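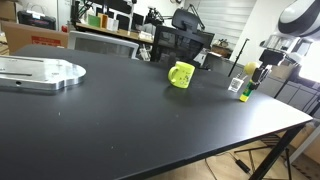
Inicio | Proyectos | Memorias | Contacto

Pérdida de calor en bebidas servidas en taza de cerámica: efecto de la tapa y del precalentamiento

Roksolana Prokopenko
Memoria de la asignatura de Transmisión de Calor

2 comentarios | Compartir

1. Objeto

Se estudia el enfriamiento de agua caliente en tazas de cerámica esmaltada bajo convección natural. El objetivo es separar la contribución de la superficie libre (evaporación y convección) de la que corresponde a la pared y a la base, y comprobar si precalentar la taza modifica la curva más allá de los primeros minutos.

El trabajo continúa la memoria de Amrani, que empleó vasos de vidrio y no midió la pérdida de masa. Sin ese dato no es posible estimar el término evaporativo, por lo que sus coeficientes globales no se han reutilizado.

2. Material y método

Se utilizaron tazas de un mismo modelo, Pestuta, con un volumen de ensayo de 310 ml. La temperatura se registró con un termopar tipo K sumergido a media altura y conectado a un registrador Domer. La pérdida de masa se obtuvo por pesada antes y después de cada serie. El termopar se comprobó en hielo fundente y en agua en ebullición, con corrección por presión atmosférica.

Se definieron 4 configuraciones: taza sin tapa a temperatura ambiente, taza sin tapa precalentada, taza con tapa a temperatura ambiente y taza con tapa precalentada. La tapa es un disco de corcho apoyado sobre el borde. El precalentamiento consistió en llenar la taza con agua hirviendo, esperar 2 minutos y vaciarla justo antes del ensayo.

Las series se realizaron en junio, por la mañana, con la ventilación del laboratorio apagada. Una serie con tapa se descartó al detectarse que el disco había quedado desplazado, y se repitió completa.

3. Modelo

Se parte de la ley de enfriamiento de Newton con un coeficiente global constante. La hipótesis de temperatura uniforme se refiere solo al líquido; la pared se trata como una capacidad térmica añadida que se equilibra con él al comienzo del ensayo. El término evaporativo se calcula multiplicando la masa perdida por el calor latente a la temperatura media del intervalo.

4. Resultados

En las tazas sin tapa la curva se aparta de la exponencial simple durante el tramo inicial. El descenso es más rápido de lo previsto, como corresponde a una presión de vapor que crece de forma no lineal con la temperatura. A partir de ahí el ajuste es aceptable.

Con tapa, el tiempo necesario para alcanzar la temperatura de consumo fue casi el doble. La pérdida de masa resultó próxima a la resolución de la balanza, de modo que el término evaporativo se consideró despreciable en esas series.

El precalentamiento eleva la temperatura de partida – la pared ya no absorbe calor del líquido – pero no altera la pendiente posterior. Las curvas con y sin precalentamiento son paralelas en escala semilogarítmica.

5. Limitaciones

No se midió la humedad relativa, que interviene directamente en la evaporación. Tampoco se ensayaron otros espesores de pared. La conducción hacia la superficie de apoyo se incluyó en el coeficiente global sin desglosarla; para aislarla habría que repetir las series con la taza suspendida o sobre una base aislante. El ajuste se hizo con la hoja de cálculo Komik, que no proporciona intervalos de confianza para los parámetros.

Comentarios

marta_l: ¿La pesada final se hizo con el termopar dentro? Eso puede falsear la masa perdida.

R. Prokopenko: Se retiró en ambas pesadas. Queda una gota adherida a la vaina, inferior a la resolución de la balanza.

Anterior | Siguiente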